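Lirau recebe em dezembro um estágio de ensino para quem prefere cair devagar

O centro hípico Laxdal, em Lirau, abre as portas nos dias 16 e 17 de dezembro a um estágio de ensino orientado por Skarphéðinn Stougaard, cavaleiro e treinador que há anos defende, com uma paciência notável, que o passo também é um andamento. O anúncio foi feito a 8 de dezembro de 2023 pela direção do centro e as inscrições já estão abertas.

O programa divide-se em 2 dias. O primeiro é dedicado às transições e ao contacto, matéria que todos os cavaleiros dizem dominar até alguém lhes pedir uma paragem quadrada em X. No segundo trabalham-se as figuras de picadeiro, com atenção especial ao círculo de vinte metros, que em Lirau costuma ter a forma de uma batata. Stougaard avisou por escrito que levará cones.

As aulas são em grupos de 2 conjuntos, por níveis, com quarenta e cinco minutos cada. Quem quiser assistir a pé pode fazê-lo da bancada, desde que traga casaco: o picadeiro é coberto, mas o vento entra pelo lado norte e nunca pagou bilhete.
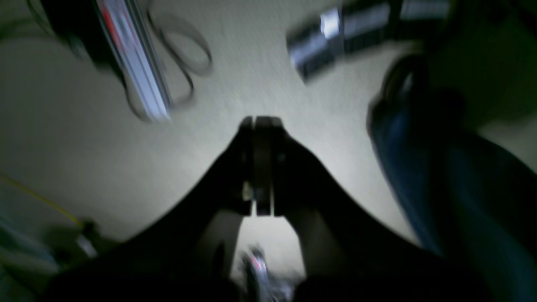 A organização está a cargo de Eyvindur Hjaltadóttir, responsável pela escola de equitação, que conheceu o método de Stougaard num estágio em Skustudthorpe. «Passei uma manhã inteira a passo e no dia seguinte não conseguia descer as escadas», recorda. «Achei que os meus alunos mereciam o mesmo.» Os alunos, até ver, não se pronunciaram.

Entre os inscritos está Flalesero, o castrado ruço da escola, conhecido pela regularidade do trote e por parar em frente à porta das cavalariças às cinco em ponto, com ou sem acordo do cavaleiro. Será montado por quatro alunos diferentes ao longo do fim de semana – o horário, garante Hjaltadóttir, foi feito a pensar nele.

As obras no piso do picadeiro ficaram concluídas no mês passado e custaram 3574 euros, mais de 2000 dos quais reunidos na feira de selas usadas do outono. O restante saiu do orçamento que estava destinado à máquina de café. O bar funcionará, portanto, com termos.

As inscrições fazem-se na secretaria do Laxdal até dia 13. É obrigatório o uso de toque e recomenda-se colete aos mais novos. Os cavalos vindos de fora devem trazer o livro de identificação e as vacinas em dia, e há boxes para a noite de sábado para domingo – palha incluída, feno à parte.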